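## About Prilent

We review phones and the software that ships on them. Ward Visser started the site after a handset promised "2 years of updates" and got one. We've distrusted launch events ever since.

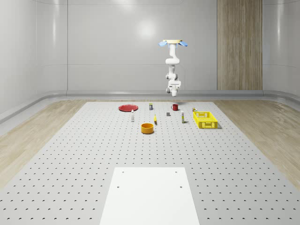 *White arm, ceiling mount, perforated table.*

Makers don't pay us, and we don't run their benchmark charts. Every phone is carried for 30 days before we publish a word, even if that means missing the launch-week traffic.
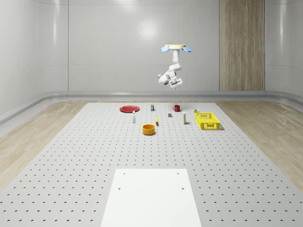
Marloes Boersma handles batteries and chargers. Ilango Shenoy reads the licence terms, including the parts about what colour of "unlimited" you've bought. If a claim can't be checked, we say so and leave it out of the score.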